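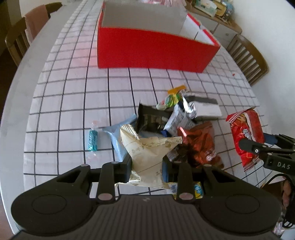 Blue pads on a crinkly snack packet, with the red box waiting behind.

Fleto Hand-Held Gripper, Kodavska bench notes

We've had a soft spot for the Fleto ever since it landed on our shelves in January, and we get asked all the time how it compares with the Standirex (the other hand-held gripper we carry, and a very good one too!). So we cleared a Sunday, raided the candy drawer and spent far too long picking up snacks.

Wrapped snacks are a lovely test, because they slip, they squash and no two are the same shape. Over 141 picks, the Fleto's soft pads held on to twisted candies and flat packets about equally well. The Standirex was a touch quicker to close, but it let go of more of the foil ones. If your work is mostly boxes and bottles, we think you'd be happy with either.

Weight: 377 grams
Fingers: 2, jointed
Spare pads in the box: 4

Ships with a padded Fourie carry case. Replacement pads are sold separately, and please do write to us if you're not sure which set fits yours. We love those emails!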